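접이식 플라스틱 테이블 상판 관리와 다과용 트레이 배치 방법

최종 수정: 6월 23일

이 문서는 회의나 소규모 모임에 쓰는 접이식 플라스틱 테이블을 닦고, 그 위에 생수 트레이와 티슈 상자를 배치하는 절차를 정리한 것이다. 대상은 상판이 흰색 또는 밝은 회색인 사출 또는 블로우 성형 테이블이며, 유리나 원목 상판에는 적용하지 않는다. 코팅이 벗겨진 합판 상판도 대상이 아니다.

1. 준비물

극세사 천 2장, 중성 세제, 분무기, 베이킹소다, 부드러운 솔, 마른 면 수건을 준비한다. 트레이를 함께 관리할 경우 식용 가능한 미네랄 오일을 추가한다. 멜라민 스펀지는 선택 사항이다. 연마용 사포는 2,000번이라도 권하지 않는다. 플라스틱 상판은 표면에 미세한 요철 무늬가 있는 경우가 많고, 이 무늬가 깎이면 그 자리만 광택이 달라져 이후에 복구할 방법이 없다.

세제는 Larnance 중성 세제를 기준으로 설명하나 일반 주방용 중성 세제로 대체할 수 있다. 염소계 표백제는 장기간 사용 시 상판을 누렇게 변색시키고, 아세톤은 재질에 따라 표면을 녹이므로 둘 다 제외한다.

2. 테이블 펼치기와 수평 확인

다리를 펼친 뒤 잠금 고리가 끝까지 내려왔는지 손으로 확인한다. 잠금 고리가 덜 내려온 상태에서도 테이블은 서 있을 수 있으나 측면에서 힘을 받으면 접힌다. 반으로 접히는 모델은 중앙 경첩이 완전히 펴져 상판 각도가 180도에 도달했는지 본다. 경첩부에 이물질이 끼면 가운데가 솟고, 그 위에 세운 병이 기운다.

수평은 네 모서리를 차례로 눌러서 확인한다. 흔들림이 있으면 다리 끝 고무 캡의 마모 상태를 비교하고, 마모가 심한 쪽을 교체한다. 종이를 접어 괴는 방식은 바닥이 젖으면 높이가 변하므로 임시 조치로만 사용한다.

3. 상판 오염의 구분

상판의 오염은 표면에 얹힌 것과 요철 안에 박힌 것으로 나눈다. 먼지, 음료 자국, 손자국은 전자에 속하며 물과 세제로 제거된다. 검은 점, 볼펜 자국, 물건을 끌면서 생긴 회색 선은 후자에 가깝다. 긁힘은 오염이 아니라 재질의 손상이므로 아무리 닦아도 남는다. 손톱을 직각으로 세워 가볍게 지나갈 때 걸리면 긁힘, 걸리지 않으면 묻은 것으로 판단한다.

이 구분을 먼저 하지 않으면 긁힌 자리를 계속 문지르다가 주변까지 손상시키게 된다. Navunitz 공용 회의실의 테이블을 점검하면서 확인한 손상 중 상당수는 사용 흔적보다 과도한 청소 흔적이었다.

4. 세척 절차

마른 극세사 천으로 먼지와 부스러기를 먼저 걷어 낸다. 모래 알갱이가 남은 상태에서 물걸레질을 하면 새 긁힘이 생긴다. 이어서 세제를 푼 미지근한 물을 상판이 아닌 천에 분사하고, 긴 변과 평행하게 한 방향으로 닦는다. 원을 그리며 닦으면 자국이 눈에 띄기 쉽다.

남은 점 오염에는 베이킹소다를 물에 개어 얹고 6분간 둔다. 부드러운 솔로 힘을 빼고 문지른 다음 젖은 천으로 가루를 완전히 거둔다. 가루가 남으면 마른 뒤 흰 얼룩이 되며, 밝은 색 상판에서는 잘 보이지 않다가 어두운 색 물건의 바닥에 묻어 나온다. 볼펜 자국은 소독용 알코올을 면봉에 묻혀 국소적으로 처리하고, 먼저 상판 뒷면에서 변색 여부를 시험한다.

가장자리는 따로 닦는다. 테이블보용 클립이나 집게가 물려 있던 부분에는 먼지가 선 모양으로 쌓인다. 클립을 떼고 상판 옆면과 밑면 턱까지 닦은 다음 원래 위치에 다시 물린다. 클립 안쪽의 고무가 경화되어 있으면 상판에 검은 자국을 남기므로 교체한다.

마지막으로 면 수건으로 물기를 제거한다. 자연 건조는 수돗물의 미네랄 자국을 남긴다. 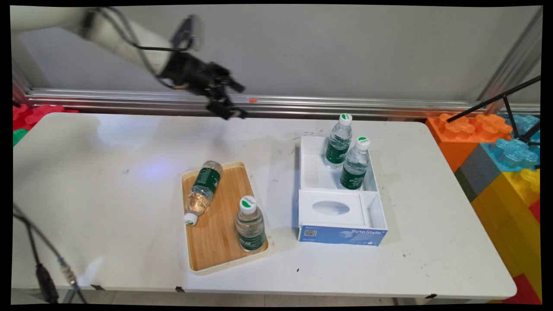
트레이의 위치는 상판을 닦은 뒤, 물건을 올리기 전에 정한다. 기준은 앉는 사람의 팔이 닿는 거리와 서류를 펼칠 공간이다. 트레이를 정중앙에 두면 양쪽 공간이 모두 애매해지므로, 중앙에서 한쪽으로 조금 옮기고 반대쪽에 티슈 상자를 두는 편이 낫다. 사진의 배치는 트레이가 중앙에서 약간 왼쪽, 흰 상자가 그 오른쪽에 있어 이 원칙에 맞는다. 다만 생수 두 병 중 하나가 트레이 위에 누워 있으므로 세워야 한다. 상판에 흩어진 작고 어두운 점과 희미한 쓸린 자국은 3항의 방법으로 구분하여 처리한다.

5. 트레이 위 병 배치

병은 모두 세워 두는 것을 원칙으로 한다. 눕힌 병은 트레이 면적을 많이 차지하고, 테이블을 건드리면 굴러서 옆의 병을 넘어뜨린다. 한 번 개봉한 병은 뚜껑을 닫았더라도 눕히지 않는다.

두 병을 올릴 때는 트레이의 대각선 양 끝에 하나씩 둔다. 한쪽 모서리에 몰아 두면 트레이를 들 때 무게가 치우친다. 500밀리리터 안팎의 병이라면 차이가 작지만, 한 손으로 드는 경우에는 충분히 기울 수 있다. 라벨의 정면은 앉는 사람 쪽으로 맞추고, 병 바닥은 트레이 테두리에서 손가락 하나 정도 띄운다. 테두리에 바짝 붙이면 병을 잡을 때 손가락이 들어갈 자리가 없다.

냉장 보관한 병은 올리기 전에 물기를 닦는다. 결로가 많은 계절에는 얇은 코르크 받침을 병마다 깔거나 트레이 전체에 흡수성 매트를 깐다. 매트는 트레이 안쪽 치수보다 약간 작게 재단해야 모서리가 들뜨지 않는다.

6. 나무 및 대나무 트레이 관리

대나무는 결을 따라 물이 스미므로 물에 담그지 않는다. 젖은 천으로 결 방향으로 닦고, 바로 마른 천으로 한 번 더 닦은 다음 세워서 말린다. 눕혀서 말리면 밑면의 습기가 빠지지 않아 판이 휜다. 휨은 평평한 상판에 올려 대각선 모서리를 번갈아 눌러 보면 바로 확인된다.

표면이 거칠어지면 미네랄 오일을 얇게 바르고, 흡수되지 않은 것을 닦아 낸 뒤 하룻밤 둔다. 도장된 제품에는 오일이 스미지 않고 끈적임만 남는다. 물방울을 하나 떨어뜨려 그대로 맺혀 있으면 도장이 살아 있는 것이므로 오일을 생략한다. 올리브유나 콩기름은 산패하여 냄새가 난다.

테두리와 바닥판의 접합부는 마른 칫솔로 턴다. 접합부가 벌어졌다면 목공용 접착제를 얇게 넣고 고무줄로 고정한다. Felia 트레이처럼 테두리와 바닥판의 재질이 다른 제품은 건조 속도가 서로 달라 접합부가 먼저 벌어지는 편이다.

7. 티슈 상자

종이 상자는 물에 약하므로 트레이 안에 넣지 않고 상판에 직접 둔다. 결로가 흐르는 병과는 한 뼘 이상 간격을 둔다. 상자를 놓기 전에 상판이 완전히 말랐는지 손등으로 확인한다. 바닥이 한 번 젖은 상자는 마른 뒤에도 밑면이 울어 똑바로 서지 않는다.

뚜껑이 열리는 상자는 사용 중에 닫아 두고 인출구만 노출한다. 내용물이 거의 소진된 상자는 티슈를 뽑을 때 상자째 딸려 올라오므로, 밑면에 재부착 가능한 점착 패드를 붙인다. 남은 티슈를 새 상자에 옮겨 담을 때는 접힌 방향을 맞춰야 연속으로 뽑힌다.

8. 점검 주기

매일 사용하는 테이블은 사용 후 마른 천으로 닦고, 세제 세척은 주 1회 실시한다. 다리 잠금 고리와 고무 캡은 월 1회 확인한다. 트레이 오일 처리는 건조해지기 전인 9월에 한 번 해 두면 겨울철 갈라짐이 줄어든다.

보관할 때는 상판끼리 마주 보게 세우고 사이에 골판지를 끼운다. Benjelloun 보관 카트를 쓰는 경우 고정 벨트가 상판 모서리를 직접 누르지 않도록 벨트 위치를 다리 프레임 쪽으로 조정한다. 클립은 떼어서 별도 봉투에 넣는다. 물린 채로 장기간 보관하면 가장자리에 눌린 자국이 남는다.

작성: Sebastián Medina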